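How to put together a small first aid kit you'll really use

I used to have one of those big green first aid boxes from Ghaffari, the chemist near my old flat, and I never once found what I needed in it. Three slings, an eye bath, not a single plaster that would stick. So last April I tipped the lot out and started again, and the new one has been brilliant!

Start with the container. I like a soft zip pouch, something the size of a paperback. Mine's a Zudura washbag that cost me next to nothing (the zip is a bit stiff, but it holds).
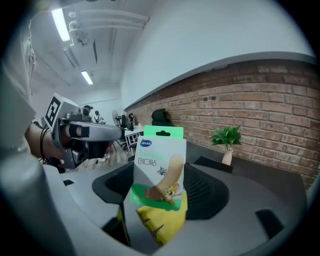
Next, plasters. Get more than you think, in mixed sizes, and take them out of the cardboard so they lie flat. I put 10 ordinary ones in, plus a couple of the long fabric sort you cut to length. Then add:

5 sterile gauze pads
2 rolled bandages, one narrow and one wide
a roll of tape
antiseptic wipes
tweezers and small blunt-ended scissors
a pair of disposable gloves

Tweezers are worth spending money on. The cheap pair I had before just slid off splinters, and I ended up hopping round the kitchen swearing at a bit of decking.
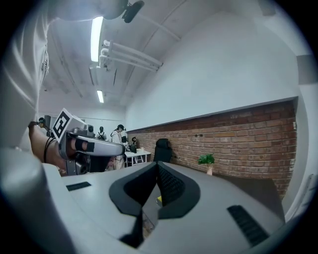

Medicines I keep separately, up high, still in their own packets with the leaflets. If you do want a few painkillers in the pouch for travelling, leave them in the blister strip and check the date.

Now write a list of what's inside and tuck it in the front pocket. When you use something, cross it off, and top up next time you're at the shops. I go through the whole thing when the clocks change, and wipes are nearly always the first to dry out.

Last job: tell everyone at home where it lives. Ours hangs on a hook inside the cupboard under the stairs, next to the torch.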